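Ticket: Story submissions cut off after pasting (Stuveck flash fiction challenge)
Status: Open, waiting on reply
Product: Noslow story editor

Hi again! I run the little crime fiction challenge on the Stuveck blog, and I'm back with the same headache as in January, only worse. The rule is simple (1,000 words tops, any crime you like as long as there's a train in it), and people paste their stories into the Noslow form. Six of the stories this round have come through chopped off in the middle. One of them stops at word 282, right as the widow opens the suitcase!!

What I've tried so far:

Pasted the suitcase story in myself from the writer's original file. Chopped at the same word.

Pasted it as plain text. Went through whole, but lost every italic, and she has a lot of italics (it's half letters from a dead man).

Cleared the browser cache, then tried a different browser. No change.

Looked at the spot where it breaks. There's a curly apostrophe followed by a long dash, and I found the same pair at the break in two of the others. When I retyped the dash by hand the story saved in full, all the way to the end.

Switched the form to the Tomanov theme in case it was mine causing trouble. Still chopped.

So I think it's the dash, but I can't go through 66 stories fixing punctuation, and I really don't want to ask writers to do it either. Stamatopoulos (the e-book people who do our anthology) say their importer reads the very same files fine.

Two questions. Is the missing text stored anywhere on your end, or do I need to ask for the stories again? And can the form at least show a warning when it saves less than what was pasted? The preview shows everything, so the writers all think they're done.

Update, 4:15 p.m.: tried the fix you sent, the one with the 90 second autosave. It saves more often now, but it saves the short version. Leaving this open!

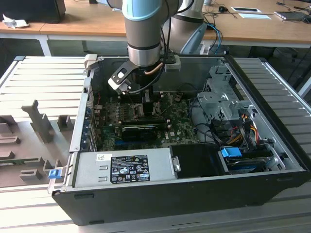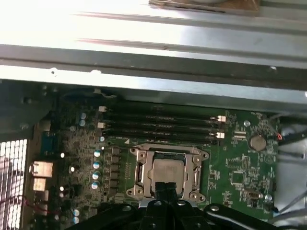
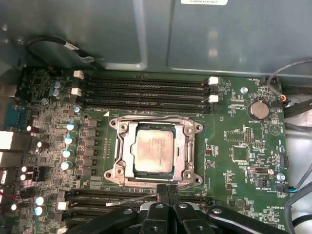
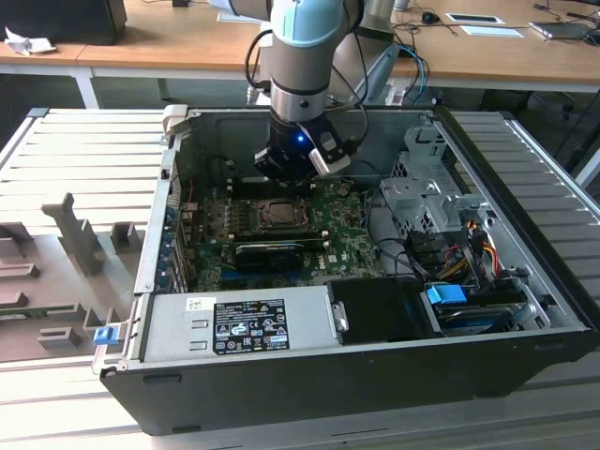 Attachments (4): open desktop tower, motherboard showing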